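Restum list archive
Last updated: January 2025

Subject: Re: tableware set, what counts as a usable episode

Replying to the list, as two other sites have asked me the same things off-list.

> We are starting on the tableware tasks next week and have read the
> Drurkutside notes, but they were written for the box and bag tasks
> and don't say much about dishes. Four questions:
>
> 1. Do both hands have to be in use for the whole episode, or can one
> hold still while the other works?
> 2. How much should we change the table between episodes? Resetting
> everything takes longer than the task does.
> 3. We have been throwing away every episode with a fumbled grip. Is
> that right? It is costing us a lot of them.
> 4. Does shiny metal cause trouble? We have several steel bowls and
> could leave them out.

1. One hand may hold still. What we don't want is a hand parked out of the way from start to finish, as the Holmgren loader treats that as a one-handed episode and files it with the wrong set. If the second hand steadies a dish, waits near it, or takes over the rim halfway through, that is fine. Start and end with both grippers open and clear of the dishes. Please don't rest either one on the table between moves. The force channel picks it up and it looks like a contact.

2. Change the table a little every episode and a lot every 8. A little means you slide or turn two pieces and leave the others. A lot means you swap in different pieces, change the cloth or move to another side of the table. We tried full resets in July and people got tired and began putting everything back in the same spots, which defeated the purpose. Leave the background as it is. Chairs, shelves and whatever is on the sideboard can stay where they are. A policy trained on bare tables against a blank wall did badly the first time we ran it in a real dining room, and we had to collect again.

Patterned cloths are welcome. We were short of them in the first batch, and the bowl detector kept finding edges in the pattern. If you only have plain cloths, say so and we will even it out from another site.

3. No, please stop throwing them away. Keep a fumbled grip if the operator recovers and finishes the task. Mark it "recovered" in the notes column. Discard the episode only if a dish leaves the table, if someone reaches in with a bare hand, or if tracking drops out. From the last batch of 3000 we received, 446 were marked recovered, and those were some of the most useful ones for rim grips. The model had hardly seen a pad slip and get reset before that.

If you still have the rejected files, don't delete them. Send the folder as it is and I will sort it on this end.

4. Leave the steel in. It does cause trouble, mostly for depth, and the reflections move when the operator moves. That is the reason to have it. I would use one large metal piece per table and put at least one dish close enough that it partly overlaps in view. Strong sunlight is also fine as long as the whole view isn't washed out. We would like some sessions with the blinds open and some with them shut, at different times of day.

A few things you didn't ask about.

Rim grips: one finger inside the bowl, one outside, then close slowly. Let the pads settle before lifting. With shallow bowls people tend to push the inner finger down until it hits the bottom, and then the bowl tips as it comes up. Go in only as far as the pads.

Stacking and nesting: a smaller piece lying at an angle inside a larger one is a good starting position and we have very few of those. Pieces standing on edge or leaning are good too. Please don't line everything up neatly before you start.

Speed: slower than you would clear a table at home, but don't stop to think in mid-air. If you need to decide which piece is next, decide before you start recording.

Labels: name the piece by what it is and its main color, in everyday words. "White bowl" is enough. The Bivivov script fills in the rest, and it chokes on anything in the label field with a slash or a comma in it.

Upload at the end of each session, not at the end of the week. We found a bad wrist calibration at one site only after all their files had come in, and none of it could be saved.

I have put one picture from a tableware session at the bottom so you can compare your finger placement on the rim. The spread of dishes is also close to what I would like to get from everyone.

Restum list | Contact the list owner | Copyright Restum | Back to top

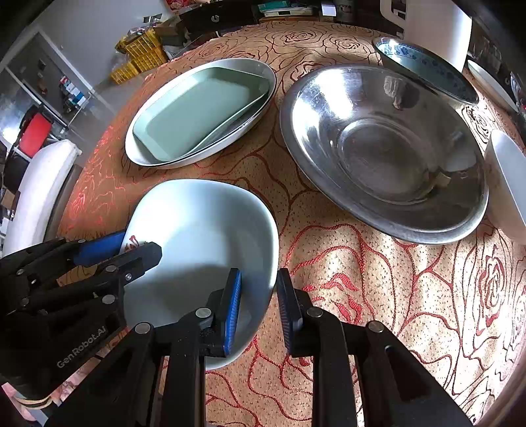

Rim grip on a shallow white bowl, one finger inside and one outside, with the steel basin behind.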